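Key Desk Technician (two openings)
Sovetti Key Services, Stellance Building, second floor
Full time, day shift, with one Sunday a month

We look after keys. Apartment keys, mailbox keys, bike room keys, keys to laundry rooms in buildings whose owners have never set foot in the laundry room. At last week's stock check we had 3494 sets on the racks, and every one of them gets picked up, looked over, matched to a tag number and put somewhere by a person on our key desk. We're about to hand part of that job to a robot arm, and we want two more people on the desk to help us get it right!

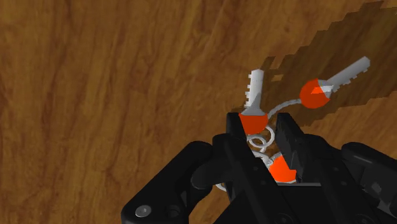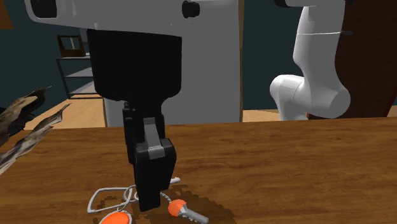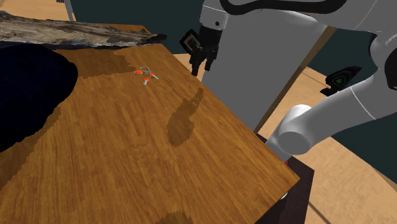 Keyring practice in the simulator, with the arm's black gripper and the wooden table.

What's changing on the desk

Returned keys come in by the bagful, mostly first thing in the morning and again after lunch. Right now a technician tips a bag onto the table, untangles whatever needs untangling, and goes ring by ring: pick up, turn over, read the tag, type the number, drop it in the right tray. It's steady work and our people are very good at it. It's also the part of the day that leaves everyone with sore thumbs.

The new station is called Prania (the desk picked the name, and it beat some much worse ones). Its job will be the picking up and the putting down. A technician will spread the rings out, start the run, keep an eye on it, and deal with anything the arm can't manage or shouldn't try. Tag checks stay with a person. So does every decision about where a set goes when the number and the key don't agree.

If you've never thought about what it takes to pick up a keyring, prepare to think about it a lot. A ring slides. A key swings around and points the wrong way. A fob lands on top of the very spot you wanted to grab. Your hand sorts all this out before you've noticed, and we are now having to spell it out, one awkward ring at a time. We love this part. Some of our best lunch conversations this year have been about split rings.

Most of the practice happens in simulation first, on screen, and then we try the same kinds of grasps at the real station in the back half of the key room. You'd be involved in both.

What you'd do in a normal week

Mornings are desk work, the same as for everyone else on the team. You'd log returns, check tags, make up outgoing sets, and hand keys over at the counter to building managers and contractors. You'd learn our Jafri records system, which is old and a bit stubborn but very well organized.

Afternoons are split. Three days a week you'd work at the station:

- laying out rings for test runs, including tangled and overlapping ones
- watching grasps, in simulation and on the real arm, and marking each as good, poor or dropped
- writing a short plain note on anything odd ("ring held, key swung under the finger")
- clearing jams and restarting after a stop
- telling the engineers when something on the screen doesn't match how keys behave on a table

That last one matters a great deal to us. Our engineers know motion planning, and they're lovely people, but they haven't handled thousands of keyrings. You will have, within a couple of months, and we want your opinion loudly and often.

The other two afternoons go to rack work, key cutting orders and the endless relabeling project in aisle four.

Questions the current team asked, and what we told them

There are seven people on the key desk. Before we bought anything, we sat down with all of them, and they had good, pointed questions. You may have the same ones.

Are you replacing people with this? No desk job is being cut for the station, and we put that in writing to the team. We're adding two people. The number of buildings we serve has been growing faster than we can sort, and the backlog was eating into the counter hours.

Will I be timed against it? No. The station logs its own runs. It doesn't log yours, and we don't post any person's sorting speed.

What if I don't want to work with it? Two of our longest-serving technicians have chosen to stay mostly at the counter, and that's working out nicely. These two new openings do include station time, though, so please apply only if that part sounds good to you.

Does the pay change? Yes. Anyone trained on the station moves up one grade, whether they were here before it arrived or start next month. New hires move up once they've finished training.

Who can stop it? Anyone. If you're in the room and you don't like what the arm is doing, press stop and then tell us why. You won't be asked to justify the lost time.

Who we'd like to meet

You don't need a technical background. Estela Herrera, who runs the desk and will train you, came to us from a dry cleaner's, where she spent years matching tickets to garments, and she'd tell you that was perfect preparation.

We're looking for someone who

- notices small things and writes them down
- is comfortable doing careful, repetitive work with their hands
- can use a computer for data entry and learn new software with some help
- speaks up when a procedure makes no sense
- gets along with the public at a busy counter

It would be nice, too, if you've worked in a stockroom, a library, a pharmacy, a locksmith's, a hotel front desk or anywhere else where things have to go back in exactly the right place. Experience with robots or simulation software is welcome. We've hired with and without it in mind and we'd be happy either way.

We run a background check on everyone who handles keys. We pay for it, and a past record doesn't automatically rule you out. Talk to us.

Training

You'd spend your first four weeks entirely on the desk with Estela and the team, learning keys, tags and records by hand. After that come two weeks at the station, starting on screen and moving over to the arm. You'll learn to lay out a table, start and stop a run, read the fault lights, and label grasps the way the rest of us do. At the end you and another technician label the same batch separately and then compare. Arguments over what counts as a "poor" grasp are expected, and we've rewritten the labeling guide more than once on account of them.

Pay, hours and the practical stuff

Shifts run from 7:30 a.m. to 4 p.m. with a paid lunch. The Sunday shift is shorter and paid at a higher rate. There's a signing bonus of $2000, half on your first day and half when you finish training. Health coverage starts with your first paycheck, and the pay range for both grades is listed on the application form, so you can see exactly what the move up is worth.

The key room has an elevator, adjustable tables and good lamps. Stools are provided, and you can sit for nearly all of the work. Tell us if you'd need something set up differently, either for the interview or for the job.

How to apply

Send us a resume, or just a page about the work you've done, through the form or at the counter in the Stellance Building. Please add a few lines on a time a new tool or system came into your workplace and how it went. Bad stories are as welcome as good ones.

We'll invite people in for a half-day visit, paid at the starting rate. You'll sort a bag of returns with the team, watch the station run, try labeling a few grasps, and ask the other technicians anything you like while the managers are out of the room. We'd like both new people settled in by January, and we read applications as they arrive.

Questions about the role can go straight to Estela Herrera at the key desk. Afternoons are the best time to catch her.

Recent openings at Sovetti
Counter Associate, part time
Delivery Driver, key and lockbox route
Key Cutter, evening shift
Jafri Records Assistant
Simulation Engineer, Prania station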